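Stollden Opens Its Teaching Bench to Small Shops That Want to Show a Robot the Ropes

FOR RELEASE IN JUNE

I've written a fair number of these announcements over the years, and most of them start with the word "proud" and get worse from there. So let me just say what's going on. Starting this month, Stollden is taking bookings for Fita, our teaching service for two-arm workstations. You bring us a fiddly hand job, one of our operators does it over and over through the robot's arms, and you go home with a set of recordings and a trained starting point you can run on your own equipment.

I'm Tamara Sandu, I run the Fita program, and I've been bugging people about this since it was a corner of somebody else's lab (sorry, Pascual!).

The idea came out of phone calls. Small packing and assembly shops kept asking us the same thing: can a robot do the soft stuff? Bags, ties, cords, gaskets, anything that flops. Programming those moves line by line is miserable work, and I say that as someone who spent a whole winter trying. A person's hands already know how to do it. So we put the person in charge. Our operator sits down at a pair of hand controllers, the arms on the bench follow along, and every motion gets saved together with the camera views. For slower, simpler steps we can switch the motors to a light hold and move an arm directly by the wrist, which a lot of first-time visitors like better – it feels less like a video game and more like helping a kid hold a pencil.

Our first public task set is rubber bands. I know, I know. But if you've ever tried to pick one up off a flat table with two stiff fingers, you'll understand why Domnica Ardeleanu, our lead operator, asked for them. They don't have a top or a bottom, they never land the same way twice, and the dark ones and the tan ones look quite different to a camera. The job is to get the loose bands off the tabletop and into a small clear tray, using whichever arm has the better angle. 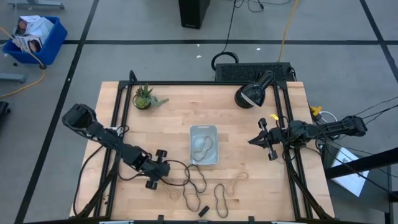 The rubber band task on the Fita bench, with one band in the tray and others still out on the wood.

Domnica recorded 500 runs of that one task for the first release, and she has opinions about all of them. "The first 100 were me learning, if we're being fair," she told me. "I kept coming down too steep and pinching the table. Then I started sliding in low and letting the band come to me, and my shoulders finally dropped. You want the robot to learn from the relaxed version of you." We kept a few of the clumsy runs in, clearly labeled, for customers who want to study recoveries.

Across all our tasks the opening library holds 986 recorded runs. Each one comes with the arm positions, the gripper openings, the video and a plain text note from the operator. Those notes were Oleksandra Prokopenko's idea. She handles our data checking, and she got tired of guessing why somebody paused in the middle of a reach. Now she can read "band slipped, went around the other side" and move on with her day.

How a booking works: you send us a short description and a box of your parts. We set up the bench, do a trial hour with you on a call, and agree on what a finished run looks like. After that we record. A basic Fita booking takes 14 working days from the time your parts arrive, and longer if your parts are slippery, see-through or both. You own the recordings from your job. We don't add them to the library unless you tell us in writing that it's okay.

You're also welcome to come and drive. Visitors can book a morning slot at our Zunis workshop, starting at 9 a.m., and no experience is needed. Bring a sweater – the floor in there stays chilly well into summer.

Our pilot customer was Tănase, a family-run maker of seed packets and garden kits that closes a lot of little bundles by hand. Sânziana Ghiță, who manages the packing room, came in and took the controllers herself. "I was awful for twenty minutes and then I wasn't," she said. "What I liked is that I could show it our way of doing things. I didn't have to explain it to an engineer first and hope it came out the same." Tănase has booked a second round for the fall, this time with twine.

Pascual Paredes, who built the bench and still won't let me move a single clamp on it, is working on a smaller version that customers could keep on site. I'm not allowed to give a date for that one. I did ask.

Bookings are open now through the Fita page on the Stollden website. Press visits and sample recordings can be arranged through Tamara Sandu at the Stollden front office.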